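Fachforum Allgemeine Luftfahrt – Zulassung und Betrieb
4. November 2018, eröffnet von K. Crabtree
7 Antworten · 149 Aufrufe · 3-mal geteilt

Auslieferung der Stundari verschoben

kcrabtree:
Sehr geehrte Mitglieder, der Hersteller Merkita hat den Haltern von Lieferpositionen im Oktober mitgeteilt, dass die ersten Stundari nicht mehr in diesem Jahr übergeben werden. Als Grund wird der noch offene Nachweis der Trudeleigenschaften genannt. Ich bitte um Auskunft, ob weitere Besteller das Schreiben erhalten haben und ob darin ein neuer Termin steht.
Keith Crabtree

halter_lockwood:
Das Schreiben liegt uns in Lockwood vor. Ein Termin wird nicht genannt. Unsere Anzahlung ist nach dem Vertrag erst zurückzufordern, wenn der Verzug 200 Tage überschreitet.
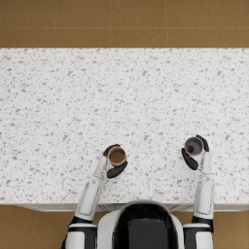
a_ashworth:
Der Auslegung zur Rückforderung muss ich widersprechen. Die Frist beginnt nach meinem Verständnis mit dem ursprünglich bestätigten Übergabetermin und nicht mit dem Zugang des Schreibens. Zur Kabine noch eine Anmerkung: Für die Ablage zwischen den Sitzen wünsche ich mir eine helle Oberfläche mit grauen Sprenkeln wie auf der abgebildeten Arbeitsplatte – auf dem einfarbigen Weiß des Vorführflugzeugs war jeder Kratzer zu erkennen. Der Trudelnachweis hat selbstverständlich Vorrang.
Ashley Ashworth

kcrabtree:
Zur Frist teile ich die Auffassung von Ashley Ashworth nicht. In meinem Exemplar ist ausdrücklich der Zugang der Verzugsanzeige maßgeblich. Möglicherweise liegen unterschiedliche Vertragsfassungen vor.

ritis_pilot:
Für die Ritis galt seinerzeit eine ähnliche Klausel, und dort wurde ab dem bestätigten Termin gerechnet. Ich rate zur schriftlichen Anfrage bei Merkita.

a_ashworth:
Die Anfrage ist gestellt. Die Antwort werde ich an dieser Stelle einstellen, soweit der Hersteller zustimmt.

Weitere Themen in diesem Bereich
Ritis: Austausch der Kraftstoffpumpe
Umschulung auf Spornradflugzeuge
Hallenplätze in Lockwood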